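From: Pei-shan Poon
To: Mollel Lane allotments list
Date: June 8, 2018
Subject: Re: Pears, again

Adwoa Ankrah wrote:
> Can we please settle whether the Platton tree is ripe in
> September or not? I bit one last year and chipped a filling.

Adwoa, sorry about the filling. Platton pears are picked hard and sulk indoors for up to 19 days. Press near the stem. If the neck gives, eat it that afternoon, as by breakfast it will be soup.

The old Simden handbook says to wrap each one in newspaper. I tried that with 41 of them and forgot which cupboard. My landlord found it first.

A pear and a bowl:
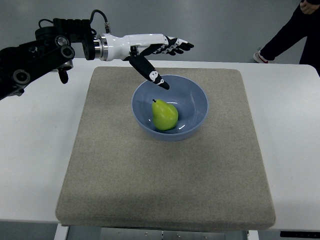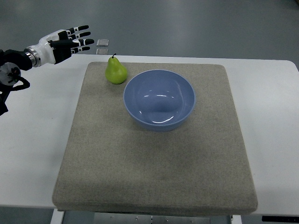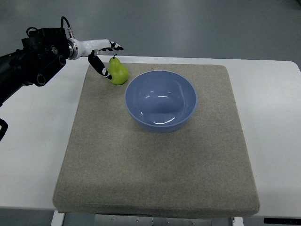
As for the other tree, the one by plot 2, I still say it's a quince and I will not be taking replies on the matter. Whoever has the long ladder, please bring it back before picking starts.

Pei-shan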